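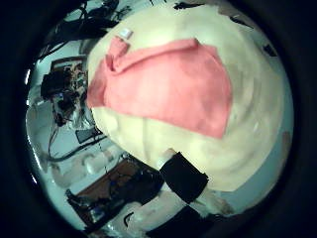 Kirsty Cowie

The bar at the end of my street used to have a bartender named Ruairi Morrison who made one good whiskey sour and did not talk while he made it. The drink cost what a drink costs. Then the place was sold, and it reopened in September with a new name, Stodia, and a menu that runs to 27 cocktails.

I have been four times. I wanted to give it a fair shot before I complained.

My complaint is the menu. Every drink on it has a title, a list of ingredients and a short paragraph on what it is supposed to remind you of. One of them is meant to taste like a porch after rain. I ordered it. It was gin with cucumber and something salty, and it was fine, but I had to read for a while to get to it, and the light in there is too low for reading. The man next to me was using his phone as a flashlight.

A cocktail menu should tell you the base spirit first. After that, tell me if it is sweet or sour, and if it comes up or on ice. I can work with that. When the first thing listed is smoked pear cordial and the rum is in fifth place, I have no idea what I am ordering, and I end up asking the bartender, who then has to stop what she is doing and recite the thing I just read.

The bartenders there are good, and I don't blame them. Nesrin Bilgin, who works most evenings, made me a plain daiquiri that was as good as any I've had. It isn't on the menu. She shook it hard, strained it, and it was in front of me before the couple beside me had their first round, which they had ordered well before I sat down. Theirs needed a torch.

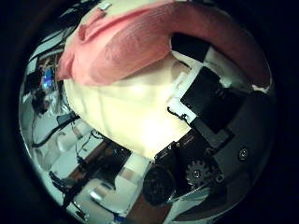 Time is the part owners don't seem to count. If a drink takes five minutes to build and there are six people waiting, the sixth person is going to wait half an hour, and that person is going to have one drink and leave. I would think that matters to the rent. A friend of mine, Evander Ritchie, ran a hotel bar for years and kept the list to eight. He changed two of them each season. Regulars knew the other six by heart and ordered before they had their coats off.

I know the argument on the other side. People can pour whiskey over ice at home, so a bar has to offer something they can't do in their own kitchen. I agree with some of that. I don't own a centrifuge and I don't want to clarify milk. If I'm out for a birthday I'm happy to pay for a drink somebody worked on for two days. But most nights out are not birthdays. Most of mine are an hour after work, and what I can't get at home is cold glassware, good ice, fresh lime somebody else squeezed, and a person who has made the same drink 3000 times.

So keep a few of the showy ones. Put them on the back page, with the paragraphs if you must. On the front I'd like a daiquiri, a Manhattan, a Negroni, a whiskey sour and a decent highball, with prices, in type I can read from a barstool. Nesrin already knows how to make all of them.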